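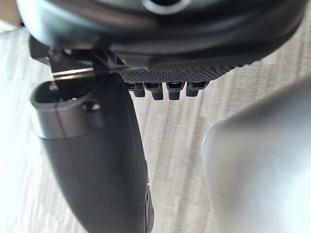
Urkar suspends two-arm trials at Mercado site after gripper fault

October 2023

Urkar has suspended two-arm household trials at its Mercado site following a fault in which a robot hand failed to release on command. No one was injured and no property was damaged. Single-arm work at reduced speed is continuing under supervision.

The fault occurred during a tidying exercise, in which the robot is directed to pick up cushions and small articles from the floor and return them to their places. According to the preliminary report, the left hand closed on a cushion and held it for 20 seconds after the release command had been sent. The operator used the emergency stop, and the cushion was removed by hand once power to the arm had been cut.

Records kept by the trials office show that the robot had completed 976 grasps since its last full inspection in August. The service schedule calls for an inspection every 1,000. The report notes that the fault therefore arose within the permitted interval, and it recommends that the interval be shortened.

Tonantzin Ledesma, head of trial safety at Urkar, said the stop procedure had been followed correctly. "The operator was standing outside the working area and had the stop control in hand," she said. "Our concern is with the release command, which was logged as complete when the fingers had not opened. A false report of that kind must be treated as seriously as the fault itself."

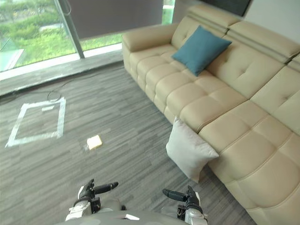 Restrictions on the layout of the trial room took effect with the suspension. Furniture may not be moved during a session, and staff must remain clear of the floor space in front of the arms whenever the motors are powered. The rules apply equally to simple tasks, such as returning a pillow from the floor to the sofa. Tape laid on the floor, including the rectangle to the left of the sofa, may be altered only with the agreement of the session supervisor, and cables must be checked before each run.

Jemetti, which maintains the hands under contract, has been asked to examine the finger linkages and the release software. Iolo Bevan, service manager at Jemetti, said that engineers had reviewed 352 logged release commands and had identified one further instance in which the confirmation signal was sent too early. That instance did not result in a held object.

Two-arm trials will resume when both hands have passed a release test of 80 consecutive cycles without error. Sites using the Vulura control package have been advised to apply the same test before their next session. The full report will be made available to trial partners on request.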